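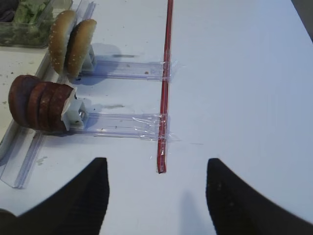 **benby_mom:** Working on a little burger stand for my daughter's class and I keep going back and forth on one thing. Do you stack the patties flat, or stand them on edge next to the buns? My kitchen table is covered, and I'm enjoying it way too much! 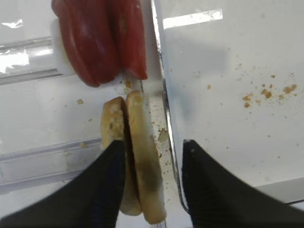

I like my bread standing up, too, toasted side showing – it just looks friendlier to me, like a proper diner counter.

**Prollavow12:** On edge, every time. You can grab one without knocking the rest over, bless them.
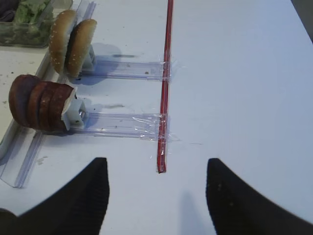

I'd use plenty of clear tape wherever anything meets a straw, and never mind the wrinkles.

**Iñaki Goicoechea:** I have to disagree, friends. Flat stacks are easier for little hands, and I'd trade the tape for glue (a small dab, left overnight).

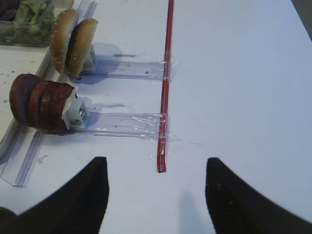
**benby_mom:** Would you keep the sesame buns apart from the patties?

**Prollavow12:** I'd give each its own holder, buns on one and patties on the other. Iñaki can keep his glue – I'm staying with tape.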